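Charity promises to match every pound, then runs out of pounds

Adville's best-known fundraising drive hit an unusual snag in March, when the people giving money turned out to be quicker than the people promising to double it.

The Kilura Fund, which pays for respite weekends for the families of ambulance and lifeboat crews, had lined up a local firm, Hwang, to match every donation made during a single day. Hwang set its limit at 128 gifts of up to £100 each. The organisers thought this would last until supper. It was gone by 7 in the morning, before the launch breakfast had been served.

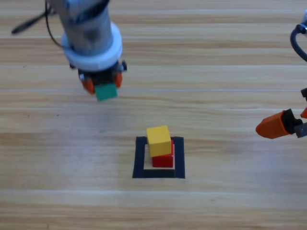
Stacked blocks on a table, seen from above.

"We had a countdown clock, a brass bell and a speech," said Ostap Antoniuk, who runs the fund. "I rang the bell anyway. I'd paid for the hire of it."

The website went on telling visitors that their gift would be doubled until well after lunch – a claim that was generous, stirring and wrong. Donors who gave in those hours have been sent an email with the subject line "A small matter of arithmetic", offering their money back. So far 15 have replied. Most asked the fund to keep it, and one asked for the bell.
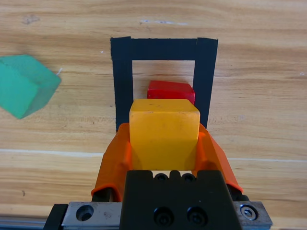
A yellow cube held between orange fingers.

Help has since come from Stundano, a bakery chain that had sat out the original appeal. It will match the late gifts on the same terms, and would like it known that it was asked second. The fund has thanked both firms in a statement that takes great care to give each of them the same number of words.
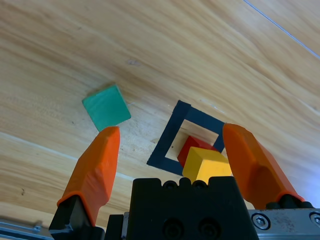
Will late donors have to give again to be matched?
Gifts made on the day are already on the list and will be matched without any further payment or form.

Mr Antoniuk says next year's appeal will run for a week, with a running total on the front page so that people can see how much of the matching money is left. The speech, which he describes as "mostly unused", will be kept for the occasion. 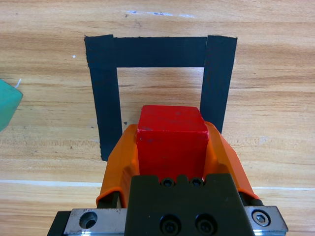
How can a donor get a refund?
Reply to the fund's email before the end of the month, using the address the gift was made from, and the money goes back to the same card.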